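# Cleaning a glossy yellow cabinet (ridges, seams, handles and all)

I've had the big yellow cabinet for long enough now that I've stopped noticing how yellow it is, right up until someone comes round for the first time and says "oh, that's yellow". It is! Properly lemon yellow, shiny as anything, and I love it. What I don't love is what a shiny yellow surface does with fingerprints, and what the ridges do with dust.

A few people asked me to write up how I clean it after I mentioned it in the comments under the carpet post, so I've finally sat down to do it. The whole job takes me most of a morning if I do it properly, or half an hour if I'm only doing the front. I do the proper one every couple of months. The last one was on a Wednesday in February with the heating on full and the radio going, and it was quite a nice way to spend a grey morning.

## What you need

- a washing-up bowl of warm water
- a squirt of ordinary washing-up liquid (I use the Nemum one, the unscented sort)
- 2 microfibre cloths, one for washing and one kept dry
- a soft brush – an old paintbrush is lovely for this
- a wooden lolly stick or a plastic spoon handle
- cotton buds
- an old towel or sheet for the carpet
- the vacuum, with the little brush bit on the end

The cloths I like are Kovuder, and they've been through the machine so many times that the edges have gone curly. Any microfibre will do as long as it's clean. If you've used yours on the car or the cooker, don't use it for this, even if it's been washed. I borrowed one from the kitchen drawer once and it must have had a bit of grit in it, and I have a small cloudy patch down low on one side to remember it by.

Please leave the cream cleaner in the cupboard. Same goes for scouring pads, melamine sponges (the white "magic" ones), and anything with bleach in it. They all do something to a glossy finish, and on bright yellow you can see dull patches from the other side of the room when the sun comes in.

## Dry first

I used to go straight in with the wet cloth and wonder why I was making grey paste. Dust comes off so much more easily dry, so do all of your dusting before you fill the bowl.

Start at the top and work down. Brush along the top, then down the sides, then do the horizontal seams on the front, where one panel meets the next. Hold the brush quite flat and flick outwards. A fair bit of fluff will come out of there, more than you'd think, and most of it will land on the ridges, so those come after.

For the ridges, go along them lengthways. I wasted ages brushing across, which just knocks the dust out of one groove and into its neighbour. Follow the groove the whole way to the end, then start on the next. I have the vacuum running in the other hand and follow the brush with it, which looks ridiculous but saves doing the carpet twice.
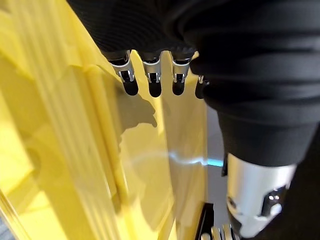

Can I use furniture polish on a shiny plastic finish like this?

I'd leave it off. Spray polish tends to sit in the grooves and go tacky, and then the dust sticks to it and you've got a worse job next time. Warm water with a tiny bit of washing-up liquid, followed by a dry cloth, gives you all the shine you'll need.

## Washing it

Put your towel down first, tucked right up against the bottom edge. We've got carpet in that room and drips are a nuisance, not so much the water as the soap, which dries a bit stiff.

One squirt in the bowl. I mean one! If you've got a head of foam you've got too much in and you'll be rinsing until teatime. Wring the cloth out until it's only just damp, fold it into quarters, and use one face at a time, turning it when it looks grubby. When you've run out of clean faces, rinse it in the bowl, wring it out and go again.

The flat parts are easy, so do those first:

1. Wipe the top, front to back.
2. Wipe each side from the top down, in long straight strokes.
3. Do the front one panel at a time and stop at each seam.
4. Dry each bit with the second cloth before you move on to the next.

That fourth step is the one that makes the difference to how it looks at the end. My friend Yanti Setiawan does hers (a white one, same sort of shine) by washing the whole thing and drying the whole thing, and she's forever chasing streaks. I've told her. She says it's quicker her way and she may well be right, but mine's shinier.

We've got fairly hard water here. If you have too, and you're seeing white specks when it dries, change the water halfway through, and give the last wipe with a cloth that's only had plain water on it.

## The seams

Don't pour or squeeze water anywhere near the seams. It gets in, sits there, and creeps out as a dirty little line a day later, just when you thought you'd finished.

Wrap one layer of damp cloth round the end of the lolly stick and slide it along slowly. Light pressure. Then the same again with a dry bit of cloth. If there's something stuck, hold the damp cloth on it for a minute and let it soften, then have another go. I had a blob of something in the second seam down that I'm fairly sure was jam, and it came away on the third try with no scraping at all.

No knives, no screwdrivers, no hairgrips. I know it's tempting.

## The handles

Ours has dark grey rounded handles, and dark grey is very good at hiding grime. You don't see it, you feel it. Run your thumb round the edge and if it drags a bit, it needs a wash.

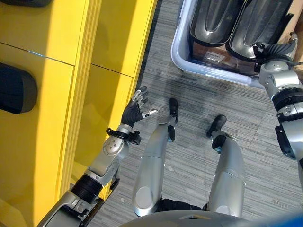

I do each one with the corner of the washing cloth wrapped over my finger, going all the way round where it meets the yellow. There's often a faint ring there from hands, and it takes a few passes. Cotton buds are good for the very tight part, dipped in the bowl and pinched nearly dry first. Then dry it well, and wipe the yellow around it while you're at it, as that's where most of the fingerprints are anyway.

If a handle feels loose while you're cleaning it, make a note and sort it out afterwards. I once stopped to hunt for the right tool halfway through and came back to a front that had dried in stripes.

## Back to the ridges, wet this time

You've brushed them already, so this is only a wash. Put your finger in a fold of the damp cloth and draw it along one groove from end to end, then shift to a clean bit of cloth for the next. It's fiddly and it's boring and I always do it sitting on a cushion with a cup of tea within reach.

The lowest ones are the worst. They pick up carpet fluff and whatever the vacuum has flicked at them, and if you bash them with the vacuum head (guilty) they'll have scuffs too. For dark scuffs, try these in order and stop when one works:

- your damp cloth and a bit of patience
- a drop of neat washing-up liquid on a fingertip, rubbed in small circles and wiped off with plain water
- a clean white pencil rubber, used very gently

Try the rubber somewhere round the back first. It's been fine on mine, but I've no idea what yours is made of.

## Finishing off

Once it's all dry, crouch down so that you're looking along the front with the light coming at you from the far side. Every smear shows up from there. Breathe on it and buff with the dry cloth, or if both cloths are damp by now, an old cotton T-shirt is just as good.

Pick the towel up by its corners so the bits stay in it, shake it outside, then run the vacuum along the carpet next to the cabinet. I give it an hour before anything goes back on top. Plant pots want a saucer under them, and I've stuck felt pads under the lamp after it left a grey ring that took two goes to shift.

## Between proper cleans

A dry cloth over the front once a week and a quick flick along the grooves with the brush. I keep the brush on a hook by the door so that I do it while I'm waiting for someone to find their shoes.

Sugeng Jugah asked under the last post whether the colour fades. Mine hasn't that I can tell, though it stands well away from the window and I half close the blind on bright afternoons. If yours is in full sun, it's worth turning anything you keep on top of it now and then so you don't end up with a paler patch all round the outside of it.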